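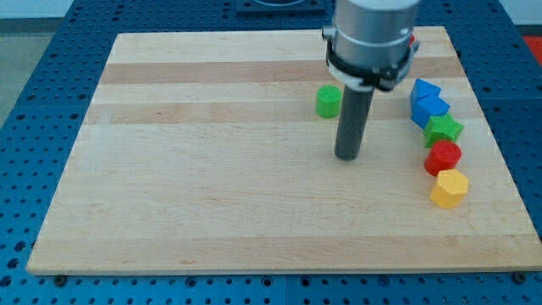

Otholm Edge-Glued Maple Board

Home | Boards & Panels | Oils & Wax | Offcuts | Care | Contact

We have been making the Otholm longer than any other board in the shop and it's still the one we get most excited about when a fresh batch comes out of the clamps. It's a plain rectangle of light maple, glued up from long strips, sanded flat and sent out with no finish on it at all. No handle cutouts, no juice groove, no logo burned into the corner. What you do with it after that is up to you, and people do some wonderful things with it!

The strips run the full length of the board and we don't sort them to one shade. Most of them are pale, close to cream. Then you get a few that lean toward honey, and now and then a proper tan stripe that runs from one end to the other. We used to set the darker strips aside for the undersides of things, until Igor Sýkora, who does most of our glue-ups, started putting them in on purpose, up toward one long edge where they make a kind of border. Customers began asking for "one with the stripe," so now the stripes stay in. Every board is different. If you love them or would prefer to keep them to a minimum, put a line in the order notes and we'll go through the stack for you.

What people use it for

Bench tops, mostly. A maple board on top of a steel table is a lovely thing to work on: the steel gives you something solid that won't move, and the wood gives you a surface that's kind to your tools, your parts and your wrists. It also goes down well as a baking board (left bare or oiled), a desk riser, a shelf, a plotter base, or a sacrificial top for jigs and test setups where you want something flat and light-colored that shows up every mark.

Fixing it down

The board is shipped without holes, so you can place them to suit whatever is underneath. If you have a perforated table, lay the board where you want it, mark from below through the table holes, and drill from the marks. Leave the holes in the wood a little wider than the screw. Maple moves across the grain with the seasons, more than newcomers expect, and a board pinned tight on both long edges in September can be cupped by spring.

If you don't want to drill the wood, you can catch it along its edges with screws set straight into the table. Snug is enough. Please don't crank them down against the edge, you'll bruise it, and maple bruises stay.

Sizes and details

Length: 1000 mm
Width: 532 mm
Wood: hard maple, edge glued, full-length strips
Surface: sanded both faces, unfinished
Edges: square, corners just broken with fine paper
Order code: Otholm 1000

The odd width comes from our old press, which takes 532 mm and not a hair more. We've thought about rounding it down, but it would mean cutting off perfectly good wood, so it stays. We can trim to a smaller size before shipping if you send us the measurements. Offcuts go in the box with your board unless you tell us otherwise (they make great sanding blocks).

Finishing and care

For a work surface we like two thin coats of Cluverus hard oil, with a night between them and a light rub with a gray pad before the second. It keeps the pale color better than the other oils we've tried, though any oil will warm it up a bit. Do both faces and all four edges, even the ones you'll never see. For baking, plain food-safe mineral oil is fine, topped up whenever the wood starts to look thirsty.

Wipe spills when they happen. Pencil marks come off with an eraser, and ink doesn't, but a few strokes with 180 paper along the grain will take care of most of it. Always along the grain, especially over a dark stripe, where cross scratches show up right away.

Store it flat or on its long edge until you're ready to fit it. Let it sit unwrapped in the room for a few days first.

Ordering

We glue up in batches of nine, and if the page says "next batch," the wait is usually a few weeks. Boards go out flat between two sheets of hardboard with padded corners. You can also pick one up at the Brarano workshop, any afternoon after 2 p.m., and choose your own from the rack, which we'd recommend if you're anywhere near. Ring the bell on the yard side, the front one can't be heard over the planer.

Goes well with: Ondrejka trestles, Cluverus hard oil, maple offcut bundle

Shares 41 | Comments 6

© Brarano Boards & Panels | Contact | Shipping and returns | Back to top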